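Plate orientation rule

1.2K views | 14 shares | 3 comments

The plate orientation rule is a convention in laboratory automation that fixes which way round a multi-well plate must face when a robot picks it up. It is best known from the Kolex handling guide, a document of 169 pages, 3 of which are widely read. Trorport and Zendlow later adopted it with small changes, each describing its own version as the simple one. 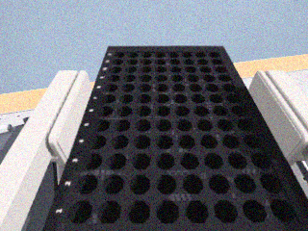 Orientation rules exist mainly to stop a plate from being delivered backwards, an error that robots commit with great confidence. The guide asks that plates be gripped by the sides, with the pads clear of the wells, and that one printed edge be named as the reference. On a black 96-well plate held with its numbered margin to the left, the white "1" lies on its side next to the nearest row, and a program written for the opposite end will start at 12 without complaint.

Good practice also calls for a trial run of 20 pick-ups after any change of gripper pads. De Haan recommends 600, a figure admired by all and followed by few.

Related articles
Gripper pad wear
Barcode placement
Lid handling
Deck layout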